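Nodden Adjustable Meeting and Breakfast Table
Product code 2866

The Nodden is a small table for staff kitchens, shared offices and community rooms. It is supplied by Kundent to schools, clinics and public sector workplaces across Australia, and may be ordered singly or in sets. The pale timber finish suits most interiors, and the rounded corners make it appropriate for narrow rooms where people must pass behind seated colleagues.

The table is intended for light daily use: morning tea, short meetings, reading and laptop work. It is not suitable as a workbench or for supporting machinery above the stated load.

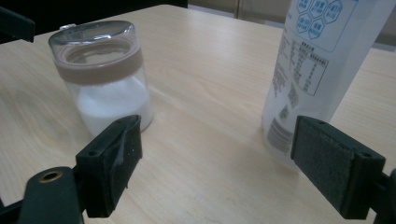
Specifications

Maximum evenly spread load: 300 kg
Frame warranty: 10 years
Top warranty: three years
Assembly: two people, one hex key (supplied)
Leg colours: white, charcoal, eucalypt
Cable access: one round grommet hole near a rear corner
Delivery: flat packed, in two cartons

The height is set at the time of assembly by moving the pin in each leg. There are 13 positions. All four legs must be set to the same position before the table is loaded. Customers who expect to change the height often should consider the Pevska, which has a hand crank and the same top.

Care of the surface

The top is sealed at the factory and does not require oiling. Wipe it with a soft damp cloth and dry it along the grain. A mild dishwashing liquid may be used for grease. Scouring pads, bleach and citrus-based cleaners will dull the finish and are not covered by the warranty.

Milk, coffee and juice should be wiped up on the day they are spilled. Dried milk can be softened with a cloth wrung out in warm water and left in place for a few minutes. Hot pans should stand on a mat. Adhesive tape may be used on the top for short periods, but should be peeled back slowly and at a low angle, and any residue removed with eucalyptus oil on a cotton cloth. Test the oil on the underside first. 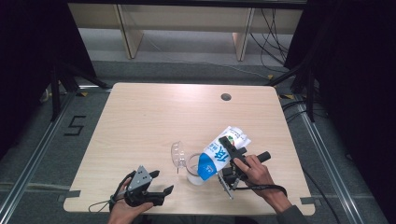
Light timber finish, showing the rounded corners and grommet hole.

Cable access

The grommet hole accepts the standard Kundent cap, sold separately, and allows a laptop or kettle lead to be taken beneath the table. Leads should be secured to the clips on the underside and kept clear of the leg pins. Do not enlarge the hole - the surrounding edge is sealed against moisture and cutting it will void the top warranty.

Related items

Araújo stacking chair, in matching leg colours
Pevska crank-adjustable table
Felt foot pads, set of four
Cable cap, white or charcoal

Ordering and samples

Finish samples are posted free of charge to organisations within Australia. Please allow two weeks for metropolitan delivery and up to four weeks for regional addresses. Orders for the eucalypt leg colour close at the end of February.

Quotations for sets are prepared by Luana Bragança, Contract Sales. Enquiries concerning warranty claims and replacement parts should be directed to Prys Hughes, Customer Service, and should include the product code and a photograph of the label beneath the top. The showroom is open by appointment on Wednesday afternoons.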